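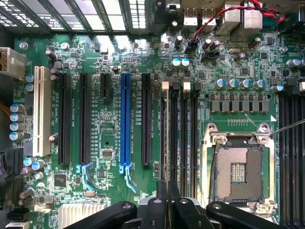
Home | Our Work | Reports | Partners | Contact

Progress report to the Mekov Fund
March 25, 2021

Dear Liya Adugna,

Thank you again for your patience with us over the winter. I'm happy to say that the open day you helped pay for has now been held, and it went better than I had dared to hope when I last wrote to you.

We had around 200 people through the doors at Flarodden, many of them families from the neighborhood who had never been inside the workshop before. Mihret Alemneh gave the welcome and then, being Mihret, went on giving it at the coffee table for most of the morning - I think she spoke to every person who came in.

The motherboard bench drew the longest line. Dagim Kahsay ran the arm over a green desktop board with its processor socket empty, and talked visitors through the approach to the memory slots, which is the part of the work we have spent most of your grant on. People wanted to know why we bother with old computers at all, and Dagim is very good on that question. He explained how boards come to us from offices and schools, and how much useful life is left in them if somebody has the time to sort and test the parts.

We ran 6 short demonstrations instead of the 4 we had promised you. Jhun Mercado came over from Catacutan for the day and sat with the older students, and two of them have since asked about a placement in June. I would dearly love to say yes to both.

A few things we would do differently. The bench was too low for the smaller children to see past the grown-ups, and the talk in the back room was hard to hear. Purnance has offered to lend us a screen and a microphone next time, and I have gladly accepted.

The spending sheet will follow in a separate letter once the last printing bill comes in. Please do come and see us before summer - the coffee is much improved.

With warm thanks,
Mulugeta Tilahun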